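We use cookies to improve your visit. Accept all | Manage settings

Against the matching set

The case for matching tableware rests on appearance. Eight place settings in one color photograph well in a catalog, and retailers price them as a unit, so the buyer never compares the parts. My argument is that a household of four is better served by two or three shapes in separate colors, chosen for use and bought singly.

Start with shape. A round plate of ordinary dinner size wastes space when it carries long food: a banana, a fish, a row of sliced bread. An oval plate holds the same item across a narrower footprint, and two of them fit side by side on a table where two round ones would overlap the glasses. Sandra Bunting, who ran the test kitchen at Hurkham for six years, kept ovals for fruit and sides and used round plates only for anything with sauce.

Color is the second variable. I sort by it. Lavender oval for fruit, sage green for the main dish and the cup that goes with it. The assignment is arbitrary, but once fixed it removes a decision each time the table is laid, and children learn it faster than they learn where the forks go. 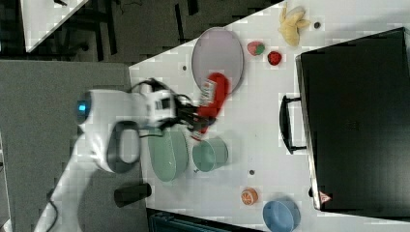
Do mixed colors make a table look untidy?

Two muted tones of similar depth read as a set even when they were bought years apart. Trouble starts at the third strong color, and fruit usually supplies that without help.

The objection I take seriously is replacement. Alois Ruchti points out that a discontinued glaze cannot be matched later. True – but this is a defect of the set, which looks incomplete after one breakage. A mixed shelf absorbs the loss. I have broken four Rullon ovals since November and replaced them with Plurneck in a near shade, and the stack is still level.

Stackability is where I would spend money. Check that the rims nest, that the cup stands steady when empty, and that the oval fits the dishwasher rack lengthwise. The pattern on the box can be ignored.

8 comments | 300 shares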